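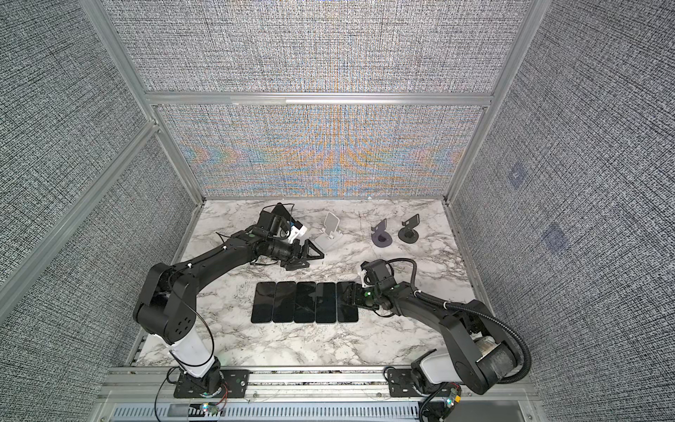

How long does it take to get an old phone ready to hand down?

An evening, if you still know your passwords. Set aside a second evening if you don't.

I've done this for two nieces, a father-in-law and my neighbor Iestyn Bevan, who wanted "something with buttons" and got something without. The steps below work for most phones of the last ten years. Menus move around with every update, so if a setting isn't where I say it is, use the search bar at the top of the settings screen and mutter a little.

Step 1. Charge it, then leave it plugged in

Old batteries lie. A phone that says 15 percent may mean it, or it may mean goodbye. Don't start a backup or an erase on battery power.

Step 2. Save what you want to keep

Run the full backup first, to your computer or to whatever cloud account you pay for without remembering why. Then check it. Open the backup on another device and look for one old photo, one recent photo and the phone number of someone you'd be sorry to lose.

Text messages and voicemails are the things people forget. Some backups include them and some need a box ticked. Voice memos too, if you were ever in a band.

You will find 11 screenshots of the same parking sign. Let them go.

Step 3. Move your login codes

If you use an app that gives you six-digit codes for your bank or email, move it to the new phone before you erase anything. Log in with the new phone once to be sure. I skipped this in February and spent a lunch hour telling a polite stranger the name of my first pet, spelled three ways.
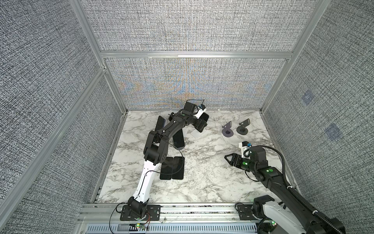
Step 4. Sign out of everything that matters

Sign out of your main account in the settings and turn off the "find my phone" feature. If you leave it on, the phone will ask its next owner for your password forever, and so will the next owner, usually at dinner.

Unpair your watch and earbuds while you're at it. Take any payment cards off the phone as well.

Step 5. Take out the SIM card

The little tray pops out with a pin or a straightened paper clip. Push straight in. If the phone uses an eSIM, move your number to the new phone first and make a test call, then remove it from the old one. Check for a memory card too.

Step 6. Erase it

Look for "erase all" or "factory reset" under the general or system settings. It'll ask if you're sure, then ask again in a more worried tone. Say yes. When the welcome screen comes up in several languages, stop there and turn the phone off.
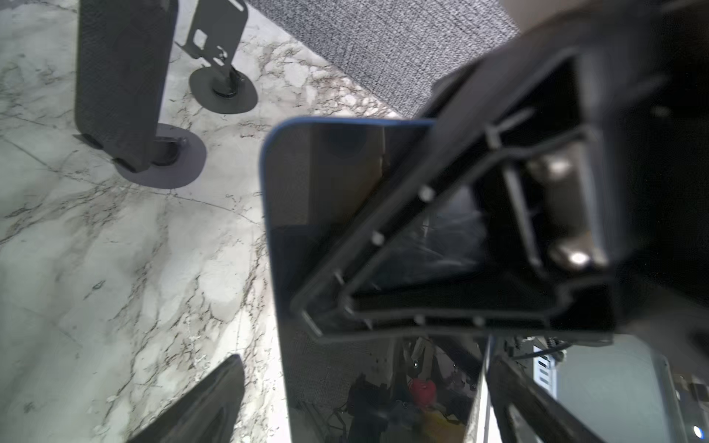
Step 7. Clean it

Power off, cable out. Wipe it with a soft cloth, barely damp, and go at the charging port with a dry wooden toothpick and some patience. The lint that comes out will be from a coat you no longer own.

Step 8. Hand it over with a charger

A phone without a charger is a chore in a gift bag. Put the cable in, write the model name on a scrap of paper so they can buy a case that fits, and be around for the first half hour of setup. Iestyn's took until the end of the ball game. He now sends me pictures of his tomatoes.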